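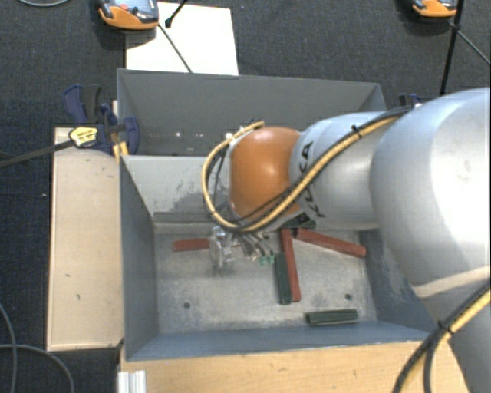 MINUTES: WARDROBE & STYLING MEETING

Search minutes, call sheets, contacts

Last updated: November, 4:40 pm

Present: styling, wardrobe assistants (both), fittings, alterations, production rep, social. Publicist dialled in, dropped out twice.
Apologies: hair and makeup lead (on set).
Started 2:10 pm, late, previous meeting ran over in the room.

1. LAST MINUTES

Accepted. One correction: the green suit went back to Flasto, not to the Clornonville showroom. Clornonville have now been told to stop looking for it. Styling to send them a proper sorry, they were decent about it.

2. AUTUMN RUN, EVENING LOOKS

Presenter's evening looks for the remaining live shows. Long discussion. Where we got to:

- Opening show: the navy column dress from Van der Linden. Fitted, hem done, shoes still not settled. Presenter likes the block heel, director says it's noisy on the studio floor. Rubber tips to be tried first before anyone buys anything else.
- Second show: cream trouser suit. Production rep worried about cream against the new sofa, which is also cream. Agreed camera test with the jacket on and off. If it disappears, swap for the rust one.
- Third show: open. Two options on the rail, neither loved. Styling wants something with colour, publicist wants nothing "too party" as it's the charity episode. Parked.
- Finale: Rullatura gown. See item 4.

Question from fittings re tights. 20 denier black stays the standard under anything below the knee. Bare legs okay for the trouser looks obviously. Presenter has asked again not to be put in the shimmer ones. Noted, again.

Mic packs. Sound has complained about the navy dress, no waistband to clip to. Alterations will put in an inside elastic at the back, same as last season's burgundy. Needs the dress for an afternoon.

3. HIGH STREET PIECES AND SELL-OUTS

Social reported on the pleated skirt. Gone from the retailer's site before the ad break, 394 comments under the outfit post, most of them asking for the size or where to get it now. Several cranky that it was never in stock above a 16. Styling takes the point, has raised it with the retailer before, will raise it again in writing this time.

Agreed going forward:
- Check stock depth and size range before a high street piece goes to air, not after.
- Outfit post lists every item including belt and earrings. People ask anyway.
- If it's a sample or altered, say so in the post. The grey cardigan had its sleeves taken up and we got a heap of messages from viewers whose sleeves were too long.

Price ceiling for daytime. Was $200 a piece, styling asked for it to be lifted for coats. Production rep not keen. Viewers do notice, the letter about the camel coat was read out (polite, two pages). Decision: ceiling stays at $200 for tops, skirts, jeans and knitwear, coats and boots looked at one by one. Nothing over the ceiling without it going past production first, in an email, not in the corridor.

Jeans. Styling wants to keep straight leg through to the end of the run. Presenter would like a wide leg. One pair to be called in, dark wash, full length, and tried with the flat boot. No whiskering, no rips.

4. RULLATURA GOWN

Arrived in one piece, no belt. Rullatura say belt was never part of the loan, the lookbook plainly shows it with one. Publicist chasing. If no belt by the next fitting, alterations can make a plain self-tie from the spare fabric, provided Rullatura okay it by email first. Do NOT cut anything before that.

Length is good with the higher heel. Shoulder on the left sits a bit proud, small tack should fix it. Zip is stiff, wax it. Steam only, no iron, the fabric marks. Wardrobe assistant found this out on the inside seam, doesn't show, Rullatura have been told.

Exclusivity: they want it not worn or posted before the finale goes out. So no fitting room selfies please. Applies to all of us. Garment bag zipped when it's on the rail and the rail turned to the wall during studio tours.

5. LOANS AND RETURNS

Overdue: 2 bags to Clornonville, one pair of boots to Flasto. The boots are the problem, scuff on the right heel. Cobbler has them, says fixable. If not we pay for them out of the wardrobe line and that's that.

Returns log is being filled in from memory at the end of the week. Has to stop. Every item signed out and in at the time, with a phone photo of its condition both ways. Clipboard to be tied to the rail as it keeps wandering off to makeup.

Van der Linden happy to lend again in the new year but want everything back dry cleaned with the ticket attached. Fair enough. Their courier only picks up before noon.

Clornonville offered a whole rail of knitwear. Accepted in principle, where does it go though. Fittings to clear the bottom shelf, incl. the box of odd shoes.

6. BUDGET

Short item. Dry cleaning over for the month, mostly the foundation on collars. Collar guards while dressing, every time, presenter doesn't mind. Hosiery under. Taxis for collecting samples over, walk it where it's walkable, bundle the pickups where it's not.

Request for a second steamer. The old one spits. Production rep to look at whether the drama floor has a spare before we buy new.

7. SOCIAL AND PRESS

Magazine wants a "what's on the rail" piece with the styling team. Happy to do it, questions in advance, no prices on loaned items. Presenter to see the copy before it goes. Publicist to confirm the deadline, was given two different ones.

Outfit posts to go up at 9:30 am for daytime and as the titles roll for evenings. Last fortnight they've been all over the place. Social says that's because the credits come through late from wardrobe. Wardrobe says they come through late becuase nothing is locked till the presenter's dressed. Compromise: draft credits the night before, corrections by text.

8. OTHER BUSINESS

- Double sided tape is down to the last roll. Ordered. Also safety pins, the small ones.
- Earring back lost in the carpet in the fitting room, gold, please look before you vacuum.
- Whoever has the good fabric scissors, bring them back. They are for fabric.
- Fitting room colour. It's too warm under those bulbs, the rust top looked brown and then it was orange on air. Daylight bulbs to be put in.
- Kettle. Not a wardrobe matter.

ACTIONS

Styling: sorry note to Clornonville, letter to retailer re sizes, third show options, wide leg jeans
Alterations: mic elastic in navy dress, shoulder tack and zip on the gown, self-tie ONLY once okayed
Assistants: returns log, clipboard, rubber tips, bags back to Clornonville
Fittings: bottom shelf, daylight bulbs
Production: steamer, camera test for the cream suit
Publicist: Rullatura belt, magazine deadline
Social: post times, full item lists incl. altered peices

Closed 3:35 pm. Next one same room, bring the lookbooks.

2 comments | 0 shares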